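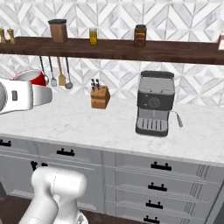 Kendlow opens up its simulated kitchens to small teams

If you've ever tried to teach a robot arm to do anything in a kitchen, you already know where most of the time goes. It goes into the kitchen. You build one (or borrow one, and then somebody wants to make lunch in it), you set everything out, the arm knocks it all over, and you set everything out again. So I was pretty happy when Kendlow wrote to say that Pledau, its library of ready-made simulated kitchens, is now on offer to anyone who wants to sign up. Until this month you had to be one of the company's larger customers to get near it.

The short version of the news: Pledau is open, it comes with 533 kitchens, there's a trial that runs 11 days, and you can bring your own arm model or use one of the ones that ship with it. I've had a login for most of September and have been poking around in it when I should have been doing other things.

What you get is a download with a scene browser, a loader that drops a scene into your simulator, and a pile of settings. Each kitchen arrives furnished. I don't mean a counter and a gray box labeled "appliance" either. The render at the top of this page is a fair taste of the style: patterned tile on the wall, a dark wood shelf with jars and a pair of little brass-colored mills on it, utensils hanging underneath, an espresso machine with its steam wand sticking out to the side, and the white arm down at the left by the red pot. I spent far too long on my first evening just flipping through wall tile.

Does the tile matter? I asked Lucinda Kincaid, who runs the scene team at Kendlow, and she was very ready for that question.

"People train on a plain background and then wonder why the thing falls apart in front of a busy wall," she told me. "A marbled tile with a lot of little edges is hard on a vision model. So is a dark spoon in front of it. We want you to run into that on your laptop, where it costs you an afternoon."

She also said the team argues a lot about clutter. Early versions had every counter packed from end to end, and testers complained that there was no place to put anything down. Now a good number of the scenes leave a long open run of countertop, and you add your own objects to it. I like this change a lot. My own test job was a dull one (pick up a mug, move it over, set it down near the coffee machine) and having bare counter to work with meant I could get going without clearing up first.

Loading a scene took me a couple of tries. The installer wants its own folder and gets cranky if you put it anywhere with a space in the path, and the error message it gives you has nothing at all to do with spaces. Chie Koyama on the support side answered my email quickly and said a fix is coming in the next update. She also pointed me to a page in the manual I had skipped, so part of that one's on me.

Once it was running, though, it was fun! You choose where the arm's base sits, you choose one or more camera spots, and then you can shuffle things: swap the cabinet color, change the floor, move the lights, put different stuff on the shelf. There's a lock button for anything you'd like to keep where it is. I locked the big appliances and let the rest change on every run, and that gave me a nice spread of pictures without the kitchen turning into nonsense. (Turn everything loose and you will sooner or later meet a ladle in a very strange spot.)

The drawers and doors open, which was the first thing I checked. Handles are separate parts you can grab, and you can set how stiff a drawer is. Steam wands and knobs are another matter. Some of them move and some are just there to look at, and the browser doesn't tell you which until you load the scene. Kincaid says labels for moving parts are on the list. I'd move them up the list, please. I picked a kitchen for its appliance, waited for it to load, and then found out the part I cared about was one solid lump.

Small printed labels are another weak spot. Jars and packages look good from across the room, but when the camera is set back a bit the lettering goes to mush. If your project needs the robot to read "paprika," you'll want to bring in your own models or get the camera in close. For grasping work it made no difference to me.

I wanted to hear from someone who has used Pledau for longer than I have, so I called Costel Radulović, who builds arm controllers at Rondale, a small shop that was let in early. He has had it for 7 months. His take was warmer than I expected from a guy who had just spent ten minutes telling me what he hates about simulators in general.

"The thing I use most is the reach check," he said. "You put the base down, it shades the counter and the shelf to show what the arm can get to. Before that I was guessing, and I guess badly."

I tried the reach check after we talked and he's right, it's great. I had put my base too far to the left and couldn't work out why the arm kept giving up halfway across the counter. One look at the shading and I moved it over. Radulović's complaint is about contact: he says that light objects still slide a little too easily when the gripper brushes past them, and he ends up raising the friction by hand in nearly every scene. I saw some of this with my mug, which liked to drift. There's a slider for it, and the value I settled on seemed fine, but I'd have been glad of a better starting point.

Inês Azevedo, who teaches an evening robotics class and has been trying out the trial version with her students, had a different wish. She wants the scenes to load faster on older machines. "Half of my group is on laptops that were not bought for this," she said. There is a light mode that cuts down the reflections and the finer surface detail, and she says it helps, though the marble counters look a bit flat with it turned on. I tested it on my old laptop (the one with the missing key) and the wait dropped from annoying to okay. You give up some prettiness. For a class I think that's a trade most people would take.

Now, what's in the plans. There are 2 of them after the trial. The smaller one is for a single user and gets you all of the kitchens, the reach check and the shuffle tools. The bigger one adds shared projects, batch runs on a server and a way to bring in your own floor plans. Kendlow isn't printing prices on the site yet and asks you to fill in a form, and I'm going to grumble about that because I always do. I filled in the form. I got a friendly reply with a quote for the single plan, and it was less than I'd feared, but I was asked to hold off on publishing it while the price list is being finished. When it goes up I'll add it here.

One thing to check before you sign up: the license. Pictures you make during the trial can be used for training and testing, but you can't pass the scene files themselves along to anyone else, and that includes posting them with a paper. Renders are fine. If your lab likes to release everything, talk to them first. Koyama told me there is a separate arrangement for published work and that it's handled case by case.

As for arms, the ones that ship with Pledau cover the usual sizes, and importing your own is a matter of pointing the loader at your robot description file. Mine came in with one joint turned the wrong way, which was a mistake in my file and had been there for ages without my noticing. Grippers come in as a separate step. Save your setup before you do that part – I didn't, and had to place my cameras all over again.

More scenes are on the way. Edin Stojanovska, who looks after the release schedule, says that the next batch is being made with Živković, a design studio that draws up kitchens for real apartments, and that it'll have more narrow layouts, more corner counters and a few really cramped ones. I'm looking forward to the cramped ones most. My own kitchen has about enough counter for a toaster and a bad mood, and I'd love to see how an arm copes with that.

The trial sign-up is on Kendlow's site now, and you'll need a work or school email address to get through it. Mine took until about four in the afternoon to be approved after I'd applied over breakfast. If you try it and find a kitchen with a steam wand that really swings, send me the scene number, would you?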